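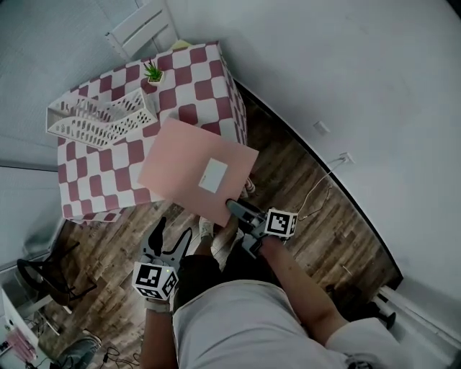 Concert ticket order stuck on "processing" – my running log

Posted in: Help & Support > Orders and Tickets

I'm keeping all of this in one place because I've now explained it to three different chat windows and I'm tired of starting over. Feel free to jump in if you've had the same thing!

What I bought: 4 seats for the Bevier string quartet's December concert at the Amissah hall, through the Grundia app. Row K, all together, which felt like a small miracle.

What went wrong: the payment went through (my bank shows it, and so does the app), but the order still says "processing" and there are no tickets in my wallet. Just a gray box with a spinner.

Try 1. Logged out and back in. Same spinner. I also got signed out on my tablet, so now I had two devices to fix instead of one.

Try 2. Deleted the app and installed it again. It came back with my old orders, including a folk night I went to ages ago, but the new one was still stuck. Error 369 popped up for a second when I tapped it. I had to tap it a few more times to read the number.

Try 3. Opened the order in a browser on my laptop. This was a bit better – I could see the seat numbers and the price, and there was a "resend confirmation" button that isn't in the app at all. I pressed it. No email, and nothing in spam either.

Try 4. Called the Amissah box office. Lovely person, very patient, but they can only see orders once Grundia has released them. On their screen my seats were marked "held," so at least they haven't been sold to somebody else.

Try 5. Wrote to Grundia support with the order number and the error code. Their reply came at 4:40 in the afternoon and asked if my name had any special characters in it. It doesn't, but my street address does! I'd typed the apartment number with a slash. They told me to change it to a dash, save, and wait 19 minutes for the order to refresh (oddly exact, but okay).

I did that, made a sandwich, and came back to find the spinner gone and all four tickets sitting there with their bar codes.

Still open: the resend button still doesn't send me anything, and the tickets show the old door time. The hall's own site says 7:30, the app says 7:00. I've asked support which one is right and I'm leaving this ticket open until they answer.

Status: partly solved, waiting on Grundia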